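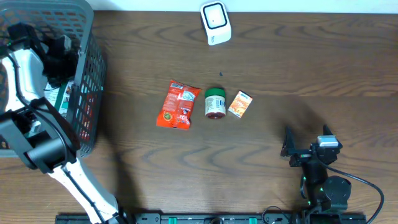

Grocery Sorting, Tabletop Set - README

Reading time: 3 min

Print this page | E-mail this page

Summary

This card describes the Grocery Sorting set, one part of the Stindstead household collection. The set concerns small packaged groceries of the kind found in an ordinary kitchen cupboard, and the work of moving them between a basket and a table. It is intended for readers who wish to use the material, repeat the arrangement in another room, or compare it with the Flultstead and Skiltham sets.

Contents

The set covers everyday packaged food in mixed shapes and materials. Items were chosen for the way they differ in handling: soft bags that crease and slide, glass jars with screw-on lids, and light cartons that tip over easily. Brand and flavor were not criteria for selection. Packages are kept in their printed wrappers, and labels are neither covered nor removed.

A typical arrangement has three items on the table, such as an orange snack bag, a small jar with a green lid, and a small orange and yellow carton, with further packages remaining in the basket. Items on the table are not required to stand upright or to face the same way. Worn and crinkled packaging is accepted, provided that it is closed.

Furniture and containers

- Table: wooden top, dark brown finish, strong wavy grain. No cloth or mat is used.
- Basket: dark gray plastic laundry basket with rectangular openings in the walls. It stands on the left side.
- Groceries: drawn from the shared shelf and returned to it at the end of each session.

The openings in the basket walls leave some of the contents visible from the side. Annotators should label an item as "in basket" whenever any part of it can be identified through the openings, and should not guess at items that cannot be identified.

Annotation

Each session is labeled by 2 annotators working separately. Disagreements are passed to Mateja Karagiannis, whose decision is final. Item names follow the short list maintained by Corrado Zanetti: "bag," "jar," "carton," "can," "other." The former label "packet" was withdrawn in November and should be read as "bag" wherever it still appears.

Small marks on the table, including crumbs and dark specks, are not labeled. Objects near the wall that are not groceries are recorded as "background" - they have no part in the sorting task.

Size and organization

The set holds 400 sessions in 3 folders: "unpack," "pack" and "mixed." Folder names describe the instruction given at the start of a session and do not indicate that it was completed. Completion is recorded in a separate column of the session sheet.

Known limitations

Glass jars are fewer than bags and cartons. Fresh produce, frozen food and open containers are excluded. The dark table finish gives good contrast with bright packaging but poor contrast with brown or black packaging, and results for the latter should be read with care.

Terms of use

The set may be used for research and teaching. Redistribution requires written permission from Manalastas. Corrections should be addressed to Mafalda Garcia, and requests for the session sheet to Rui Amaral.

Last updated: Mon 27 March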